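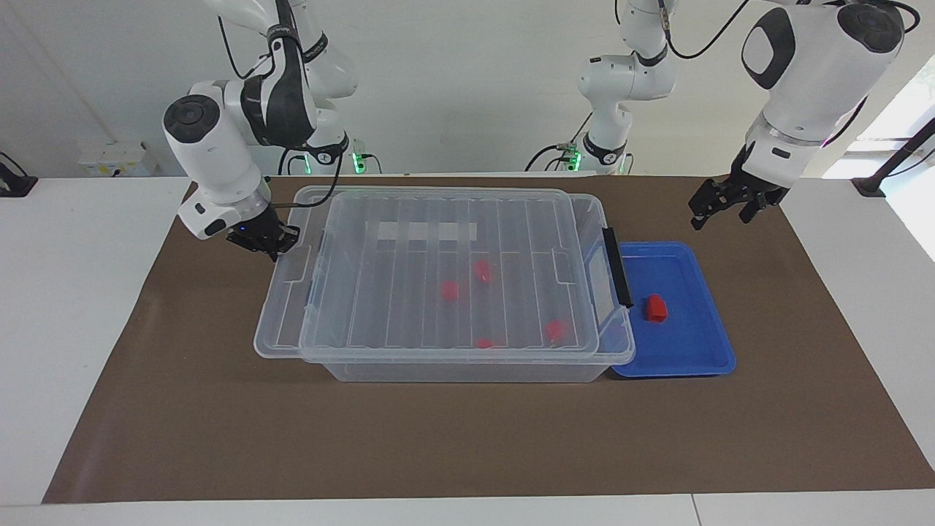

Storage box and blue tray on the brown mat

Drundbridge Lending Cupboard - progress report to the Declercq Fund
18 February 2022

We have had a busy and mostly happy winter, and it is a pleasure to write to you with so much to tell. The cupboard now has 100 member households, up from 30 when your first payment reached us, and the most borrowed things are still the carpet cleaner and the big soup pots (we could lend those twice over before every holiday!).

Of the $2,000 you gave us for shelving and repairs, roughly half is spent. The shelves went up along the back wall of the Vidness Street room, a little later than we had hoped - the first delivery came with the wrong brackets and we had to send them back. The sewing machines have been serviced, and 10 new members signed up at the mending evening alone.

We are still behind on the printed catalog. The tools section is finished, but kitchen and garden are only half typed up, and we would like to move that deadline to the end of March if you are willing. The remaining money is set aside for printing and a second carpet cleaner.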